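Beverage station: drip tray, grate and glassware notes

The beverage station at the Stultham office has been in daily use since May, and the drinks log now stands at 1062 pours. The notes below replace the sheet that was taped inside the cupboard door. They cover the tray, the grate and the glasses. Servicing of the dispenser itself stays with Bronemus under the existing contract.

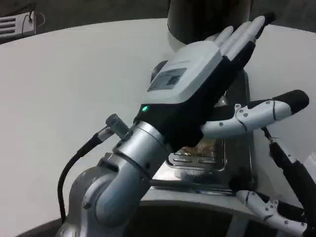
Of the 1062 pours logged, 906 went into the standard glass and the remainder into personal mugs. Mugs remain permitted. They are wider than the standard glass, however, and a wide mug tends to be set off center, which puts part of the pour over the grate. Check the position before starting, and keep the handle clear of the spout.

The tray is stainless steel with a slotted grate set into it. It lifts out in one piece. Carry it level to the sink with both hands, remove the grate there, and rinse the two parts separately. Tea leaves a brown film along the slots if the grate is left overnight. A soft brush run lengthwise along the openings clears it. Scouring pads should be kept away from the tray, as the polished surface marks easily and the marks do not come out.

Measured capacity of the tray is 472 milliliters to the underside of the grate. Empty it well before that point – a full tray cannot be carried across the room without spilling.

Glasses go on the grate directly below the spout. The ribbed pattern was chosen over the plain one for grip, and the ribs need slightly more attention in washing. Residue collects between them near the base, where the dishwasher spray does not always reach. Rinse by hand first.

Fill to half. The log shows 219 complaints of drips on the white table, and most of the entries that give a cause mention a glass carried too full. A half pour followed by a second one is slower but leaves the tabletop clean.

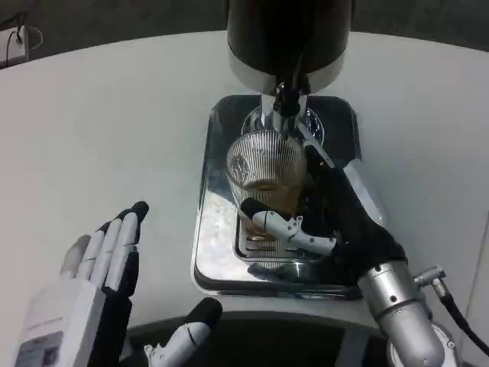
Supplies and reordering

Replacement glasses come from Rainer and are stored on the lower shelf, rims up. Put a note in the log when the last box is opened. Spare brushes are in the drawer beneath the sink, along with the cloths for the table. Use a damp cloth on the white surface and a dry one on the chrome – the chrome spots if it is left to air dry.

Corrections to the log go to the facilities inbox.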